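Chapter 7
Drying and Drainage of Household Ware

7.1 Scope

Washed ware carries water in two forms. Free water runs off under its own weight. Film water clings to the surface and leaves only by evaporation or by wiping. The two are treated separately in this chapter, as they depend on different things: free water on slope and shape, film water on air movement, temperature and the humidity of the room.

7.2 Terms

Load is the mass of dry ware placed on a support. Carry-over is the mass of water brought with it from the rinse. Both are given in grams. Hold-up is the part of the carry-over that stays trapped in hollows, such as the ring under the foot of a mug, after free drainage has stopped.

7.3 A worked case

Ruddock and Bellis weighed a mixed load of 2,961 g before and after rinsing. The carry-over was 477 g. When free drainage had stopped, 400 g had been lost, leaving 77 g as film and hold-up together. Weighing alone cannot separate these last two; Section 7.6 sets out the blotting method used by Dafis.

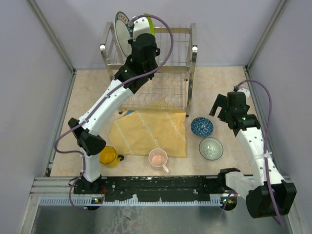

Support spacing affects hold-up in two ways. Closely spaced supports keep ware upright but bring neighbouring surfaces near enough for water to bridge the gap. Wider spacing lets air pass, though shallow pieces may tilt and collect water at the lower rim. The choice is therefore set by the shape of the ware and only to a lesser degree by its mass.

Readers should revise surface tension (Chapter 3) before starting Section 7.4.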